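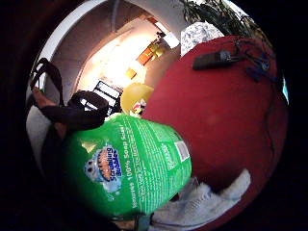
Bathroom cleaner and red fabric, July.

Progress report: sailing season guide for Ekmont Bay
Prepared for Zachary McIntyre, Grewal Fund
From Imelda Policarpio, Flikisent Charters

Dear Zachary,

This report covers the work since your second payment. The guide is intended for guests who rent a boat from us without a skipper and who do not know our bay. It tells them, month by month, what wind, sea and water temperature they can expect.

Weather records. We have now 264 daily entries in the log, written at the Tastwood pier in the morning and again before the boats come back. In the first report I promised wind direction and wave height only. We added visibility, as the skippers asked for it many times. The entries from March are weaker than the others. The wind meter on the pier was giving low values and we replaced it in April, so for March I will use the notes from the boats and mark them clearly in the tables.

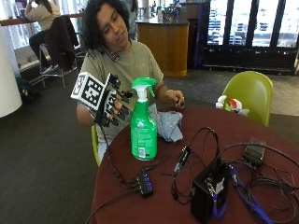
Routes. Of the 10 day routes in the plan, 8 are sailed and written. The two remaining are the long crossing to the north islands and the night entry to Tastwood harbor. Both need a calm period and a full crew, and in June we did not have these two things together. I expect to finish the crossing first. The night entry may move to September, when it becomes dark earlier and the guests' boats are not filling the harbor.

For each route we give the distance, the usual time under sail, where to anchor, and one place to hide if the afternoon wind becomes too strong. The anchoring notes took more time than I planned -- in three bays the bottom is weed and not sand, and the old chart does not show it.

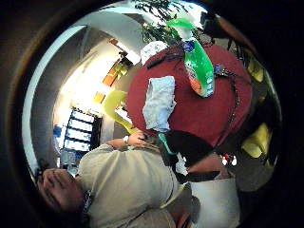
Budget. Fuel is a little above the plan and printing is still unspent. I would like to ask your permission to move part of the printing money to fuel, because many guests told us they prefer to read the guide on the phone. We would still print a small number for the boats, on paper that can stand some water.

Translation. The Spanish text is ready up to the May chapter. The German text is not started. The translator is free from August and has already seen the chapters.

Next steps. Before the next report I will send you the full tables from April to July, the crossing route, and a first cover. Please tell me if the Fund wants its name on the cover or only on the inside page, as the designer is waiting for this.

With kind regards,
Imelda Policarpio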